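Progress report to Cindel, office supplies line
Prepared by Leire Salcedo
2023-07-11

You asked in February whether the stapler work was worth a second year. I said I would answer when the refill trials were further along. They are further along, and my answer is a cautious maybe. Tomomi Wada thinks I am being too hard on the project, and her comments are worked in where I agree with them.

What the grant was for

The grant pays for a study of how desk staplers get refilled: which ones open easily, which ones take a standard strip without a fight, and whether the small cardboard boxes that staples are sold in do anything to help. The original proposal, written by Kenta Ikeda before I took over the reporting, promised a ranking of 35 models. We have finished 11. I don't believe we will reach 35, and I would like that number taken out of the next agreement.

Where the time went

Most of the delay comes from the staples and very little of it from the staplers. A strip that has been handled a few times starts to break into short pieces, and a short piece behaves differently in the channel. Our first refill times mixed whole strips and broken ones, so I have thrown them out. Despina Bošković argued for keeping them with a correction applied. I have seen the correction and I don't trust it.

The setup on the table is plain enough. There is a white stapler and a blue one, with two boxes of staples, on the marble-patterned top we have used for the whole grant.
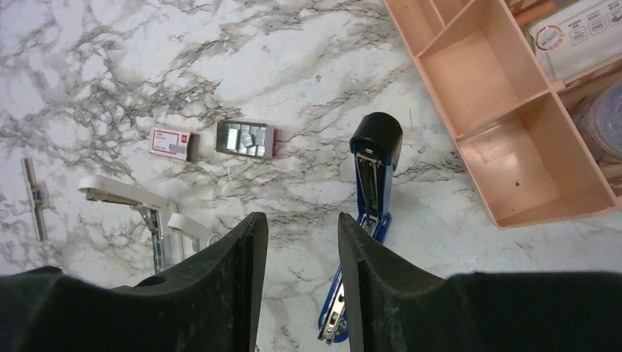 Figure 1. White stapler (open), blue stapler and two boxes of staples, one of them open.

The marble pattern was a mistake. Thin gray lines are a poor background for finding thin silver wire, and whoever clears up after a trial has to go over the surface by hand to be sure of it. A flat dark sheet would fix this for very little money. I have asked for one twice.

The boxes deserve a word, as the proposal made large claims about them. It said that good packaging would cut refill time "substantially." So far I can't find the effect. Staples tilt once the box has been opened and picked through, and after that you are fishing for a strip whichever box it came in. Yoshinori Morikawa believes a tray with a divider would do better. He may be right, but he has tried it on 3 people, all of whom work down the hall from him.

Results I am willing to stand behind

Opening the stapler is the step where people hesitate longest. With several models it is hard to tell how far the top arm is meant to go back, and first-time users stop early and try to push the strip into too small a space. That held for every group we ran.

Color makes no difference that I can detect. I mention it only because the Gestia sample set was bought in four colors at extra cost.

Loading direction is still open. The notes say that people put the strip in backward "often," and when I went through the sheets I found that two of our note takers meant different things by backward. Those sheets are being redone.

The work area

The bench is unchanged from the last report, and the trial items are still laid out toward the middle of the table.
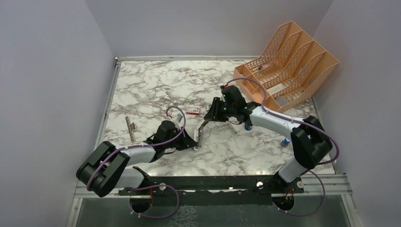
Figure 2. The work area, with both arms reaching in over the tabletop.

I have two complaints. The first is storage: opened boxes of staples go into the same drawer as sealed ones, and the Flukau refills have already been mixed up with the Hou refills once. They are close in size but they are not the same, and one afternoon of trials had to be repeated. The second is labeling. We agreed that each stapler would carry a number on its base, and fewer than half of them do.

Spending

We are under budget, which I would not read as good news. The money set aside for the remaining staplers has not been spent for the simple reason that we are not ready to test them. The consumables line is over by a small amount, all of it replacement staples.

What I am asking for

A revised target of 22 models, with the 11 already finished counted toward it.

Approval to drop the packaging comparison unless Yoshinori's tray does well with people who have never met him.

A plain dark work surface and a second drawer.

Kenta would like the original target kept in the text as a "stretch goal." I would rather it went. If the revised number is accepted, Tomomi will send the new trial schedule along with the corrected loading sheets, and the next report will cover those first.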